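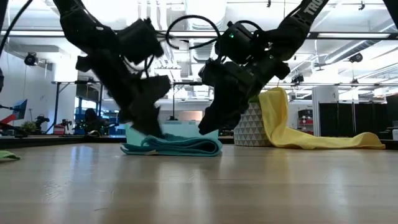

Volume 19, No. 3

Public libraries in Drarkgate should open on Sunday. Many residents work through the week, and a locked door serves them poorly. The council holds that demand is unproven. 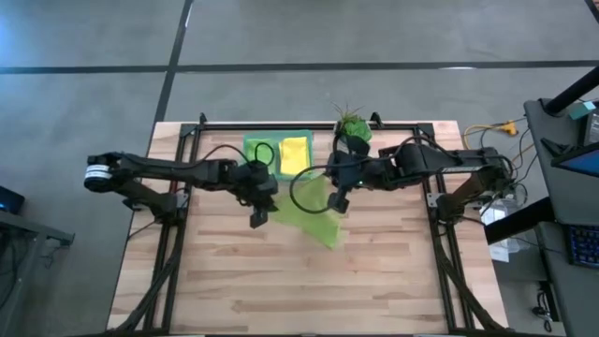 Zubaida Cheema replied that staff, too, are entitled to a day with their families, and that goodwill cannot fill a roster. Her objection deserves a proper answer in the January budget.
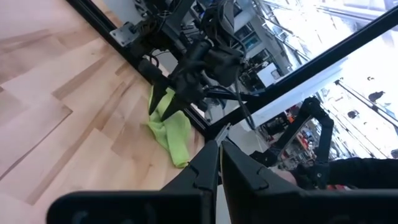

Fair pay for weekend shifts would be the place to begin.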